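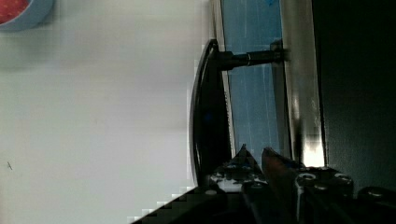

The black curved handle, with the blue panel behind it.

Play kitchen sorting, February 6, 2018

Rafsan Sultana has started going through the play kitchen things at the Prukcombe toy library, and the first table is laid out. We are checking each piece for cracks and loose parts before it goes back on loan. Anything broken gets set aside, and odd pieces go in the spares box in case the rest of the set turns up.

The pretend food is the hardest to keep together - members bring it back in coat pockets and lunch bags weeks after the set it belongs to. Dishes are easier. Most of them came to us in October with the Drukedden donation and have been out on loan ever since.
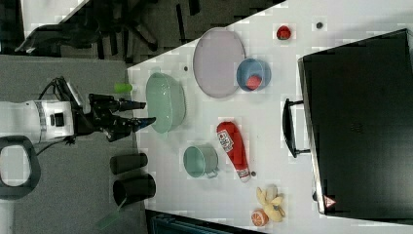
On the table: mint-green colander, plate and bowl, teal mug, ketchup bottle and toy banana.

If you have play food or dishes at home from an old loan, please return them to the front desk. There is no late charge on kitchen pieces this month. We could also use a few lidded tubs for storage - clear ones are best, and used ones are fine.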